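Solden, 30/09/2025

**Vundari to open a trading desk in Solden, moving 23 jobs from Suksawat**

Vundari, the asset manager, is very happy to share that it will open a trading desk in Solden this October, bringing 23 of its people over from Suksawat along with their families, their furniture and, we're told, several cats.
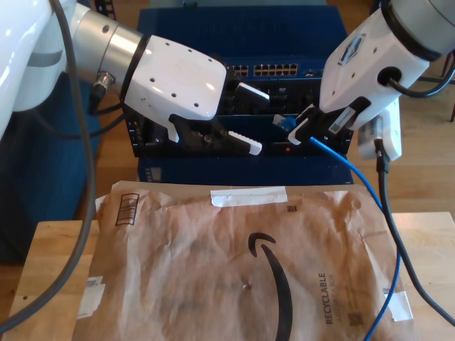 The new desk will handle bond and currency trading for the firm's 2,000 pension clients, who can keep calling the same numbers and talking to the same friendly voices they have known for years. Two floors of the old Nindance building have been leased for the team.

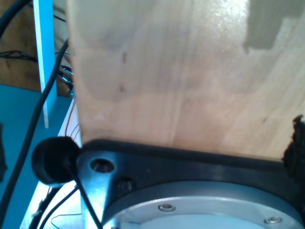 *A pale wooden board, with a black mounting bracket along the bottom.*

Suksawat remains our head office, and we are as fond of it as ever. Client accounts will stay exactly where they are,

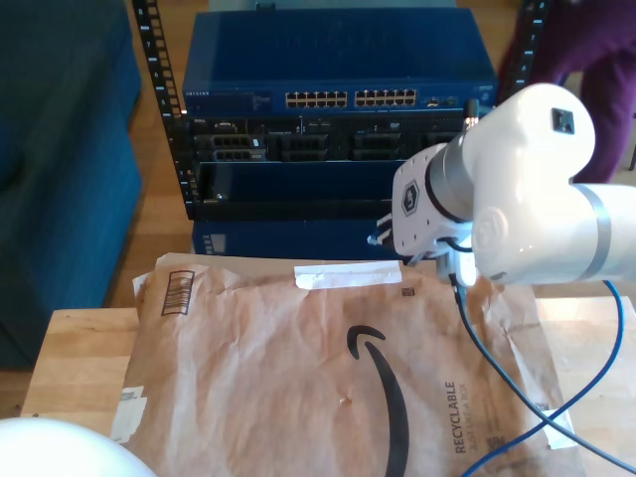 and no forms need to be filled out or signed. Letters with the new mailing address will go out before the desk opens, and reporters are warmly invited to contact the Vundari press office in Suksawat with any questions.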